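1. April 2022, Waschversuche Textillabor, Eintrag zu Komero

Benedikt Ammann hat mir den Prospekt von Komero hingelegt, mit gelbem Zettel: »bitte prüfen«. Das Flüssigwaschmittel soll Baumwolle bei kalter Wäsche vor dem Ausbleichen schützen, angeblich auch bei Pastelltönen. Belegt wird das mit einer Kurve ohne Achsenbeschriftung. Ich habe trotzdem angesetzt: 4 Waschladungen, Charge 3305, Vergleich mit unserem alten Pulver von Dunirer. 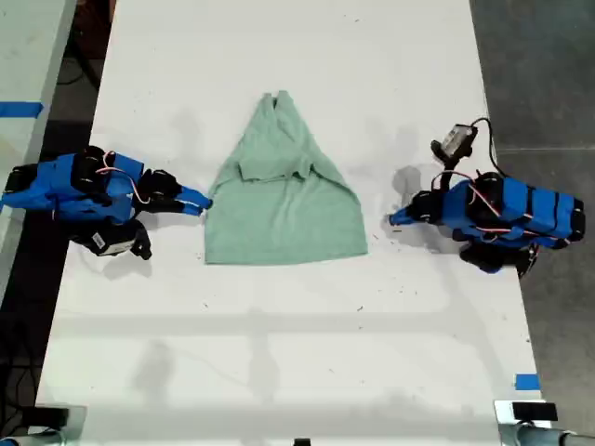 Erstes Problem ist die Farbmessung. Das Gerät von Stockdale liefert bei hellen Grüntönen Werte, denen ich nicht traue, beim Nachmessen an derselben Stelle springt die Anzeige. Mit bloßem Auge geht es erst recht schlecht: Ein blasses Mintgrün wie bei dem halb gefalteten T-Shirt auf dem weißen Tisch hat so wenig Farbe, dass ich einen leichten Verlust kaum erkennen würde. Wer Farbschutz verkaufen will, nimmt also am besten Pastell. Für die nächste Runde will ich ein kräftiges Rot dabeihaben.

Zweites Problem: das Wasser. Im Prospekt steht kein Wort zur Härte. Unser Leitungswasser ist hart, und das Pulver enthält Enthärter, das flüssige Zeug laut Datenblatt nicht. Was vergleichen wir da eigentlich? Benedikt meint, der Kunde wasche zu Hause auch mit Leitungswasser. Stimmt, hilft mir aber bei der Auswertung nicht.

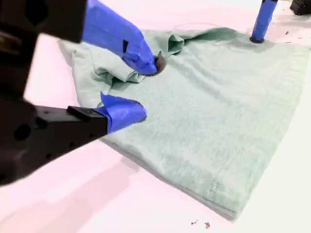 Zwischenstand nach Ladung 2: kein Unterschied, den ich unterschreiben würde. Die Proben mit Komero riechen stärker, das ist alles. Geruch steht nicht im Prüfplan.

Die Schleuder lief mit 1000 Touren, laut Anzeige jedenfalls. Restfeuchte nicht gewogen, die Waage war belegt. Nachholen!

Trocknung hängend auf dem Gestell von Skuvwood, 11 Stunden, Fensterseite. Gefällt mir nicht, denn dann bleicht uns womöglich die Sonne die Proben und nicht die Wäsche.

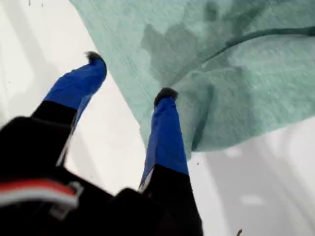
Ladung 3 und 4 deshalb im Nebenraum aufhängen, Rollladen zu. Die ersten beiden werte ich nur unter Vorbehalt.

Offen:
Rohdaten zur Kurve bei Komero anfordern (Antwort erwarte ich nicht vor Juni)
Weißkachel am Messgerät reinigen, neu kalibrieren
Leerversuch nur mit Wasser, fehlt bisher komplett
Mit B. A. klären, wer das Wort »Farbgarantie« in unseren Berichtsentwurf geschrieben hat. Von mir ist es nicht.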